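Arms on the drive bench: what is my job now, and can I ask for it in writing?
Posted in: Workplace > Repair and refurbishing

Parveen Lashari

I work at Koston, which takes in old office desktops from all over Vundale and sends them out again with a different drive and a cleaner conscience. There are seven of us on benches. For as long as I've been there the job has gone: side panel off, drive out, memory out, look at the board, put back whatever needs putting back, close it up, next. You could do it while thinking about supper. Many of us did.

In the spring we got robot arms, set up by an outfit called Mladenović. The announcement used the word "teammates" and came with muffins. The arms are meant to take over the drive and memory work, and the people are meant to take over "oversight", a word I have now looked up in three places without learning what I'm supposed to do with my hands.

My day looks like this. I open the case, lay it on its side on the slatted table, and tuck away any cable that looks as if it has ambitions. Then I stand where I can reach the red button. The arm goes in. If it stops, I find out why, fix it, and write it up in Ellurell, our ticket system, which has a drop-down for causes. The drop-down has 14 choices. One of them is "Operator". 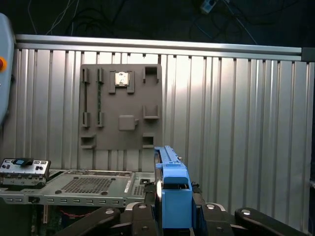
I don't hate it, which is awkward, as I'd been planning to. My wrists feel better than they have in years. Pulling the same drive sled all day had given me a thumb that could tell you the weather. But I'm now doing three things nobody hired me for: preparing cases so the machine can cope with them, sorting out stoppages, and teaching. By teaching I mean that the Mladenović people ask me how I'd get a stiff connector off, I show them, they write it down, and I go back to my regular wage.

My actual job description still says "removes and installs internal components, 17 units per shift." I remove and install very little now. My supervisor is a decent person and says not to worry about the number, but the number is still printed on the sheet they use at review time, and I've noticed that decent people go on holiday.

So, two things I'd like help with:

Is it reasonable to ask for the job description to be rewritten now, before my review, or does that just draw attention to how much of it the arm is meant to be doing?

And how have other people handled the teaching part? It feels like it ought to be worth something. It also feels like being asked to knit the sweater for the person who's getting your coat.

I'm not asking whether robots are good or bad. My brother-in-law has that covered.

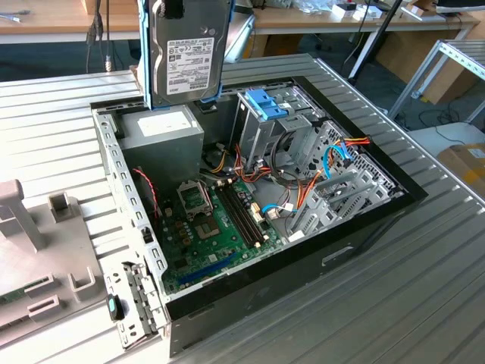

Last edited by Parveen Lashari in July, 4:40 pm (fixed spelling, took out a rude word)

Adding a bit from the comments. We're not unionized. There's an employee handbook, and it's mostly about parking. No one has been let go, and management says no one will be, though they say it in the tone people use about rain. The arms run on day shift only for now. The second shift still does everything by hand, so there are two different jobs in the building with the same title. Yes, I've asked HR. HR is one person in the other building, and she asked me what a drive sled was.

tinsnips

Ask now. I've been through this on a labelling line (food, not computers, but the muffins were the same) and the people who waited did worse at review time than the people who made a small nuisance of themselves early.

Your old job description doesn't protect you. You're thinking of it as a blanket, and I understand that, but it's a list of things you no longer do with a target attached. Anyone new who picks it up will read you as a person missing quota. You want a sheet that matches what you'd be seen doing if someone walked past.

What worked for me was keeping a notebook for a couple of weeks before saying anything. It doesn't need to be fancy. Every time I did something the line couldn't do by itself, I wrote down what it was and how long it took. Jammed roll, cleared it. Sensor fogged, wiped it. Explained to a man with a laptop why jars sweat. By the end I had pages of it, and it turned out that most of my shift was spent on work with no name. Then I wrote it up on one page, in plain words, and took it to my supervisor as a draft of my own job description. Supervisors love a draft. It's homework somebody else did.

Things I'd put in yours, going by your post:

Case preparation, including moving cables clear of the work.
Watching the cell and stopping it when needed. Say who has the authority to stop it, and get it in writing that you won't be marked down for stopping it.
Clearing faults and recording the cause.
Showing technique to the supplier's staff.
Hand work on anything the arm can't do. Keep this one in. You want to stay good at it.

On "Operator" as a cause in the drop-down: fight that one separately and fight it first. On our line every unexplained stop went under the human heading because it was the easiest to click. After a quarter it looked as if we were the least reliable equipment in the plant. Ask for "Unknown" to be added. It took us one email and a long silence, but we got it.

On pay, I can't say what you'll get. I got a small bump and a different coloured lanyard. I'd have taken a bigger bump and no lanyard, but nobody offered that package.

Dee on seconds

Hi Parveen. I'm on second shift at the same place, so I'll say what it looks like from over here and you can tell me at the lockers if I've got it wrong.
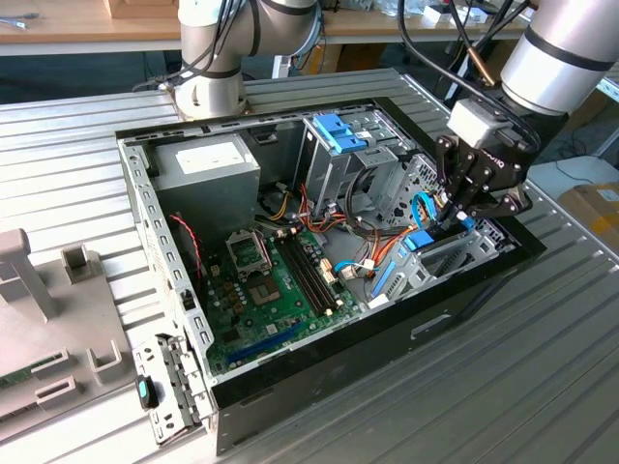

First, on the two-jobs-one-title business, it bothers us too, from the other direction. We're still on the 17 and nobody has told us not to worry about it. When the day numbers and the night numbers go up on the board next to each other, it's two different sports on one scoreboard. I've stood at your table at handover, and I know what an arm has to contend with in one of those towers: the fingers go down into the drive area right where there's a blue SATA cable, with another one plugged in close by, and a bundle of orange, yellow, red and black power wires crossing the middle of the case. I get all of that out of the way with the back of my hand without noticing I've done it. That's what you're being asked to explain to the Mladenović people, and I think it's worth more than a drop-down. I'd never have been able to tell you I did it until I saw a machine that had to be told.

So my answer on the teaching part is to ask for it as hours. Don't ask for a bonus or a thank-you card. Ask for the time to be scheduled and logged as training, under your name, with the target taken off for those hours. Once it's on the schedule it exists, and once it exists somebody has to decide what it pays. I asked about this for us, for when the arms come to seconds, and was told "good question", which I'm counting as a no that hasn't got its shoes on yet.

I'd also ask for a swap. You do a week by hand with us, one of us does a week on the arms. Partly because I'm nosy. Partly because if you go a year without pulling a drive you'll be slower at it, and the day the arms are down for service is the day somebody remembers that 17. And partly because there are people on our shift who are frightened of the whole setup, and it's much less frightening from beside the table than from the lunchroom.

I don't fully agree with tinsnips that you should go in alone with a draft, by the way. Go in with two of us. One person asking is a mood. I'd be one of the two, as long as the meeting is before 3 because of the school pickup.

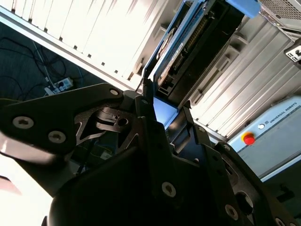 Close work: fingertips on a blue-framed module, connector pins showing.

The other thing I'd raise, and this is the one I actually lose sleep over, is what happens to the cases that don't suit. We took in 3,100 machines last quarter and they didn't all come from one tidy office. There are the ones with bent cages and the ones somebody's nephew wired. If the arms get the easy ones and people get the rest, then our average goes down while we're doing the harder work, and somebody will make a chart of it. Get difficulty onto the ticket now. Ellurell has a spare field, it's called "Custom 7" and has nothing in it. I've started typing "awful" in it. Join me.

Parveen Lashari

Thank you both. The notebook is started, and so far it's mostly cables. Dee, I'd forgotten about the blank field, and I'll be borrowing "awful" with credit. I'll do the swap if you'll promise me the bench that isn't under the vent.

I emailed about the drop-down this morning. The reply came back inside the hour and said "Unknown" could be confusing to users, and would "Other" be all right. I've said yes.

graham_b

Had the same thing at the warehouse. Learn to program the robot and you'll be set for life

tinsnips

Graham, they've got one table, seven people and a supplier who holds the password. It's decent advice for one of them. Parveen, "Other" is fine, but check it isn't listed underneath "Operator", because people click the first O they come to.

Parveen Lashari

It's underneath "Operator". I've written back.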